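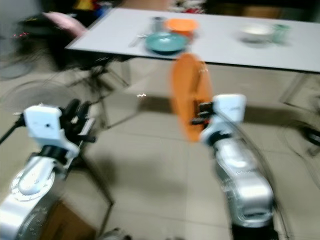
What went wrong with the plate run

Project report, Skorkmont table-clearing group
Written up by Loretta Haverford, 2026-08-29

I was meant to be writing about how well our two-armed robot clears a table. Instead most of this report is about one fault, which ate the second half of the project and taught me more about grip force than I ever wanted to know!

The job sounds easy. The robot picks up plates, bowls, cups and cutlery and puts them where we ask. We drive it with Tedesco, the control software the older years left behind (thank you, and also please comment your code next time). Bowls were fine from the first week. Plates were a pain. A plate held by its rim sticks out a long way from the fingers, so any small turn of the wrist becomes a big swing at the far side, and the faster the arm moves the worse it gets.

The fault

On run 349 the right gripper let go of a plate in mid-air. No warning, no error on the screen, the fingers just opened and down it went. The arm then carried on and very politely placed nothing on the table. I hit the stop button late because I was watching the other arm, and I've put that in the safety section as my own mistake.

We went through the log line by line. At line 2039 the grip command drops to zero and stays there for 15 milliseconds before the release. I blamed the cable first, so we swapped it and lost an afternoon. Same again. Then I blamed the finger pads, which was a bit unfair on them.

The real cause was a timeout. Tedesco expects a steady stream of grip messages, and if one goes missing it falls back to a default value. Somebody had set that default to zero, meaning open. Fine on a bench with nothing in the fingers, pretty awful with a plate a good way above a tiled floor. Messages went missing mostly when both arms moved quickly together, so slow tests never showed it, and all my tests up to then had been slow ones.

What we changed

The fallback is now "keep the last grip and stop the arm". We also cut the top speed whenever something is being held, and the log now shouts about missing messages instead of keeping them to itself. I did 100 plate lifts on the new settings and had no drops. Two of them stopped halfway with the plate still held, so the messages do still go missing - we just deal with it properly now.

Cutlery is the bit I'm less sure about. A fork or spoon can slide on a glossy plate, and keeping hold of the plate does nothing for whatever is lying on it. The wrist camera is good for checking where things are before a lift, but we don't use it during the lift yet.

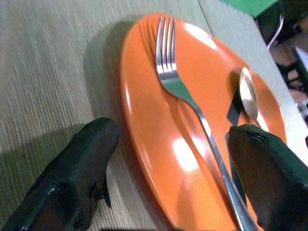

Štěpánka Tóth read the draft and thinks holding on is the wrong default in one case: if a person's fingers are in the gripper, "keep the last grip" is the last thing you want. She would have the arm stop, hold at low force, and wait for someone to press release. I think she's right, and I hadn't thought of it at all. I've added low-force hold to the to-do list, but it needs a proper test of how little force a plate can manage with, and that won't happen before October.

Until then the rule is hands out of reach whenever the arms are powered, and one person on the stop button who has no other job.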